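Ticket: hot water drops out after a few minutes, upstairs only
Site: Preltville, end terrace, two floors
Status: Open, awaiting part
Logged by: Catinca Marinescu

Reported fault
Combination boiler supplies hot water to the kitchen tap without complaint. The upstairs shower runs hot for 3 minutes, goes lukewarm, then cold, then recovers. Upstairs basin does the same if left running, though less sharply. Central heating normal. No fault code on the boiler display at any stage. Fault first noticed in May, after the shower valve was replaced.

Checks before visit
Resident asked to confirm system pressure cold. Reads 1.4 on the gauge, needle steady overnight. Resident asked to try the shower with the heating switched off at the programmer. No change. Resident asked to try with the kitchen hot tap open slightly at the same time. Shower stayed warm for longer, but flow was poor.

That last result points away from the heat exchanger. A scaled exchanger would normally get worse with a second outlet open.

Visit 1, 10.20
Flow at kitchen hot tap measured with a weir cup, within the range given in the boiler manual. Flow at shower, head removed, well below it. With the head fitted it is lower again and sits close to the point at which the boiler stops firing. Burner heard to cut out, flow sensor light goes off, burner relights when the shower is turned up.

Shower head descaled in the kitchen sink. Small gain. Inlet filters on the new valve pulled and rinsed. Hot side had grit in it, cold side clean. Refitted with new washers. 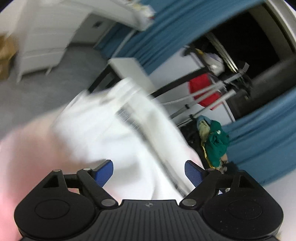 Isolating valve on the hot feed to the bathroom found three quarters closed, slot damaged. Opened as far as it would go with a wide blade. Retested: shower held temperature for 6 minutes, then dropped out as before. Improvement, not a cure.

Ticket left open. Resident told to keep the thermostat on the shower at its middle setting for now and to run it at full flow.

Follow-up by phone, 17.45
Dropout still happening, mostly in the evening. Mornings better. Asked whether a neighbour's water use could matter. Possible. Standing pressure to be logged at the outside tap.

Visit 2
Pressure logger left on outside tap overnight. Evening dip is present but mild and does not line up with the dropouts noted by the resident. Ruled out as main cause.

Kolum valve body taken off the wall. Non-return valve on the hot side sticks: moves freely when pushed by hand, then hangs half open when released. Grit under the seat, same colour as that in the filter. Likely came through when the pipework was cut for the replacement and the line was not flushed. Flushed now into a bucket until clear.

Old non-return valve cleaned and refitted as a temporary measure. Reassembled, no leaks at 124 turns of the meter dial.

Parts
Tănase have the non-return cartridge pair listed but not on the shelf. Gullilport branch has a pair, held under the ticket number. Isolating valve to be changed on the same visit, full bore type, 15 mm.

Next action
Fit cartridges and isolating valve. Retest at full flow and at half flow with heating on. Close if no dropout at either.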